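第四章 示教数据的采集 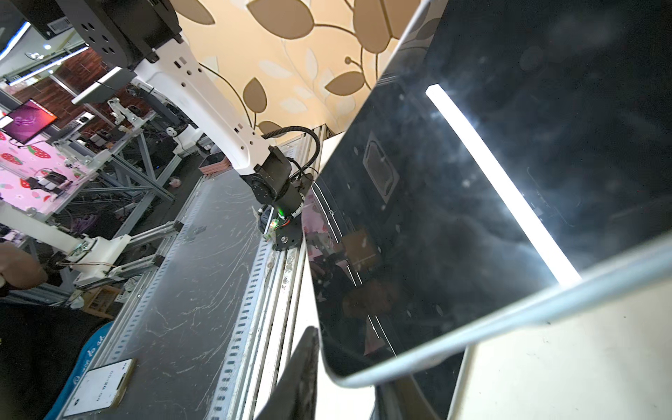
前三章讨论的策略网络都假定训练样本已经放在硬盘上，格式统一，时间戳对齐，动作与图像一一对应。本章往回退一步，讲这些样本从哪里来。读者学完本章后，应当能够独立布置一个采集工位，写出一份可以交给别人执行的采集规程，并对采回来的数据作出取舍。

4.1 什么算一条样本

本书把操作员从发出“开始”到发出“结束”之间的全部记录称为一条示教，英文文献中多写作 episode 或 demonstration。一条示教至少包含三类内容：各关节的角度与夹爪开度，各路相机的图像，以及操作员下达的动作指令。三者的采样频率往往不同。关节数据可以很密，图像受相机和总线带宽限制，通常要稀疏得多。落盘时是保留各自的原始频率，还是当场重采样到同一频率，要在采集开始之前定下来。本书建议保留原始频率，把重采样留给预处理脚本。重采样的方法以后可能要改，丢掉的原始数据补不回来。

除这三类以外，还应记录任务名称、操作员编号、工位编号、物体编号和结果标记。结果标记分“成功”“失败”“作废”三种。失败指机械臂按指令运动但任务没有完成，作废指中途有外部干扰，例如断电、掉线或有人误碰急停。两者在训练中的用途完全不同，不可混写。

4.2 相机的位置

常见的布置有两种，一种是固定在工位上方或侧面的全局相机，另一种是装在腕部的小相机。全局相机能看到物体与夹爪的相对位置，但夹爪接近物体时容易被手臂自身遮挡。腕部相机在最后几厘米的对准中最有用，缺点是视野随手臂转动，背景变化很大，邻近的设备、墙面、操作员的手都可能进入画面。

初学者常想把背景清理干净再开始采集。适度整理是必要的，松脱的线缆和会滑动的杂物应当收走。不过背景过于单一的数据集训练出来的策略，换一张桌子就可能失效。Kustilholm 工作间在编写 Silley 数据集时，最初一批示教全部在同一块白色挡板前完成，后来把挡板撤掉，连同光照一起改变，又补采了451条。本章习题所用的就是补采后的版本。

4.3 反光物体

带玻璃面板或光亮外壳的物体需要单独讨论。镜面上的高光会随相机移动，网络可能把高光当成物体的边缘，也可能把镜面里映出的房间当成真实的背景。深度相机在这类表面上经常返回空值或错误的距离。

处理办法大致有以下几条。

第一，改变物体的摆放角度，同一物体在不同示教中应有不同的朝向，使高光落在不同的位置。

第二，改变光源。只开顶灯、只开侧灯、两者都开，各采一部分。

第三，不要为了图像好看而在表面喷消光剂。部署时遇到的物体不会喷这种东西。

第四，表面的指纹和灰尘不必每次擦净。擦与不擦的样本都应保留，并在备注栏注明。

4.4 操作员

示教的质量首先取决于操作员。同一个抓取动作，熟练者一次到位，生手会在物体上方来回试探。试探动作被一并记录下来，网络就会学到犹豫。因此新操作员在正式采集之前应当先练习，练习数据存入单独的目录，不进入训练集。Parry 课程的做法是要求每人先完成16条练习示教，由带教者回放检查，通过后再分配操作员编号。

操作时还应注意下面几点：

起始位姿按规程执行，不随手摆放。
夹爪闭合后停顿片刻再抬起，使开度读数稳定。
手不得伸入正在运动的手臂的工作范围。需要调整物体时先暂停。
两台手臂相邻安装时，开始前确认各自的控制通道没有接反。
连续操作一段时间后应当休息。疲劳时动作幅度变大，回放曲线上看得很清楚。

多名操作员参与同一任务时，各人的习惯不同，有人从左侧接近，有人从上方接近。少量差异有益，差异过大则会使动作分布出现多个峰，简单的回归模型会取其平均，结果哪一种都做不好。第六章介绍能够表示多峰分布的模型，在此之前，习题中的任务一律规定接近方向。

4.5 采多少

没有通用的答案。任务越长、物体种类越多、初始位置变化越大，需要的示教就越多。比较可行的办法是分批进行：先采一小批，训练一个粗糙的策略，在实机上运行，记下它在哪些位置失败，再针对这些位置补采。以本章的贯穿任务“托起平板并放入支架”为例，Vimell 工位第一批采了80条，回放检查后保留62条，其余因起始位姿不符或图像丢帧剔除。保留下来的部分足以让手臂学会接近平板，但夹住边框时的角度仍不稳定，第二批便集中在这一步。

剔除的示教不要删除。把它们移到单独的目录，写明剔除原因。检查标准日后可能放宽，也可能需要用它们训练失败检测器。

4.6 采集前的检查

每天开机后、采第一条之前，按以下顺序检查：

各关节回零，读数与标定表一致。
夹爪全开、全闭各一次。
各路相机有图像，时间戳持续递增。
线缆在手臂的整个行程内不受拉扯。
磁盘剩余空间足够当天使用。
试采一条，立即回放，确认图像与动作同步。

最后一项最容易被省略。时间戳错位在采集界面上看不出来，往往要等到训练损失降不下去时才会发现，而那时整天的数据都已经受到影响。下一节给出检验同步误差的具体方法，所需的脚本见附录二。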